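Week 4 handout: Shooting wide, moving slow

Hi all. These are my notes from the session plus the bits I rushed through at the end when we ran out of room. Please read them before you book gear from the Avside cupboard, and bring questions to the workshop.

Recap from week 3

We talked about locked-off shots and why so many outdoor films lean on them. You plant the tripod, you wait, something happens in front of you. A few of you handed in lovely ones from the Shih valley (the fog lifting off the sheep track — more of that, please!). This week the camera gets to move, and I want it to move slowly.

Why move at all?

I get asked this every year, and my answer is parallax. When the camera slides sideways past a fern that's two feet away, the fern rushes across the picture and the ridge behind it barely shifts. Your eye reads that as depth. Panning from one spot doesn't do it, since a pan just swings the view around. So if the shot has nothing close to the lens, don't bother with the slider. You'll have hauled all that weight uphill for a shot that looks like a slightly wobbly still.

I shot most of my Curnia footage this way in June. The first two mornings I set up facing the big view with nothing in the foreground, and I threw nearly all of it out. On the third morning I moved back under the trees and let some branches creep through the near side, and suddenly I had something I could cut with.

Setting up the slider

Level it first, then level it again after the camera goes on. A slider that is level when empty will sag at one end under a heavy lens. Put a tripod at each end if you have two. If you only have one, keep the camera near the middle third of the rail and accept a shorter move.

Speed: slower than feels right. Then halve it. On location I start with a 20-second move and nearly always end up closer to 40. You can speed up a slow move in the edit without much harm, but slowing down a fast one gives you mush unless you shot at a high frame rate.

Shutter: we're sticking with the 180-degree rule for this assignment. At 24 frames a second that means 1/48, or 1/50 on most of your cameras. In daylight you will need ND filters. Don't fix it by cranking the shutter up, or moving leaves go all choppy and nervous.

Reading the light before you roll 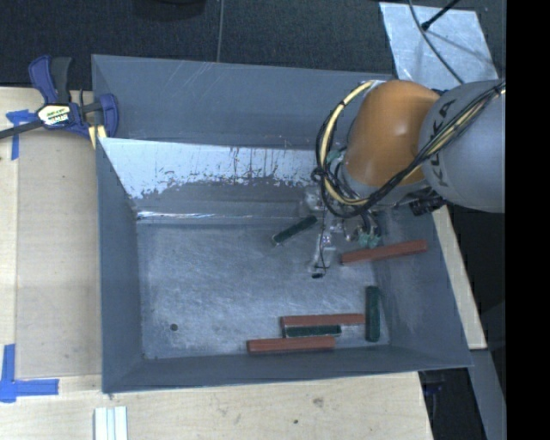 Exposing for a bright patch inside a dull place is the part most of you struggled with, so let me go over it again. In the woods it's usually a shaft of sun on a trunk, or white water dropping through a dark gully. Your meter averages the whole lot and comes back with a number that suits neither. You get the same headache indoors with bare metal: look at how that whitish worn area on the slanted panel pulls your eye, while the grey around it stays flat, and then there's a thin bent edge at the foot of it catching the light as well. I'd set exposure so the brightest part that matters keeps its texture, and let the rest fall a bit darker than seems comfortable. Turn on your zebras, set them to 95, and stop down until they only just flicker.

While we're on this — a highlight can change a lot during a slide even when the light doesn't. Wet rock is the worst. You start the move with a nice soft sheen and by the far end of the rail it's a white blob. Do one full rehearsal of the move with your eyes on the zebras and nothing else. Lock exposure manually before you record. Auto exposure will pump in the middle of the shot and you can't hide it later.

Focus

Pick one distance and stay there. Pulling focus on a moving slider by yourself is possible, and I've done it maybe twice well. At f/5.6 or f/8 on a wide lens you have plenty to play with. If the foreground goes soft as it passes, great, it's supposed to.

Sound

Sliders grind. Even the posh Volia one in the cupboard has a faint hiss to it. Record your atmosphere separately, camera parked, at least two minutes with everybody standing still and phones off. I lost a gorgeous dawn chorus to my own rain jacket once and I'm still sore about it.

Assignment

Three sliding shots, outdoors, 20 seconds or longer each. At least one needs a bright highlight in a darker setting, exposed manually. Hand in the raw clips, ungraded and with no added stabilization, plus a short paragraph on each telling me where you put the camera and what you'd change.

Total upload limit is 300 GB for the whole group, so trim the heads and tails off your clips before you send them. Label everything with your initials and shot number. Next week is color, and we'll be grading whatever you bring in.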